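Wiping run, take whatever. The gripper quit on me again

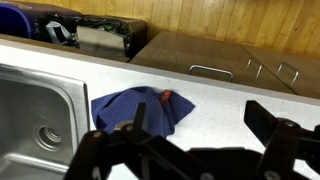
So. Quick one before I have to go clean up, because if I don't write this down now I'll forget the order it happened in.

Been running the counter wipe task all month on the Flarkell arm. Pick up cloth, wipe next to the sink, put cloth down, back off. Boring, works fine. I was hoping to hit 2000 cycles by the end of May without touching anything.

Cycle 1514. Gripper closes on the cloth, lifts, starts the wipe, and the fingers just... let go. No error. Arm keeps wiping. Nothing in it, bare metal fingertips going back and forth over the counter, pushing down with the same force as if there was a cloth in there. I heard it before I saw it. Horrible noise.

Hit the stop. It took 2 seconds to actualy stop. That part scares me more than the dropping.

What I know so far:

- log says gripper was closed the whole time. It was not closed
- motor current drops to almost zero right when it lets go, and my code never looks at that
- finger screws are tight, checked them all
- power cable going into the wrist gets flaky if you bend it past a certain point, and the wipe bends it exactly there

So my guess is the gripper lost power for a moment, came back up, and the driver (the Dreluretti one, old version, yes I know) kept handing me the last position it had. Stale number. Looks perfect in the log. I had the same kind of thing on the Jatoi arm in my old place in Wovcombe and swore I'd always check timestamps after that. Did not check timestamps.

The slow stop is my own fault too. I wired the button through software to save an afternoon - it waits for the current move to finish before it does anything. Dumb. Your hand could be under there. Mine was, some 8 inches away, reaching for a sponge.

Changes before it runs again:

1. stop button cuts motor power, straight, no software in between
2. gripper reading older than a few milliseconds = halt
3. current drops during a grasp = halt and lift
4. new cable, more slack, clipped down so it can't fold
5. hands stay off the counter while it's powered. me included

Haven't done 4 yet, cable's on order. 1 is half done. Counter back to zero I guess, wich hurts.

If anyone has the newer driver running with this gripper, tell me if it flags a dropout or just lies like mine does. Comments are open.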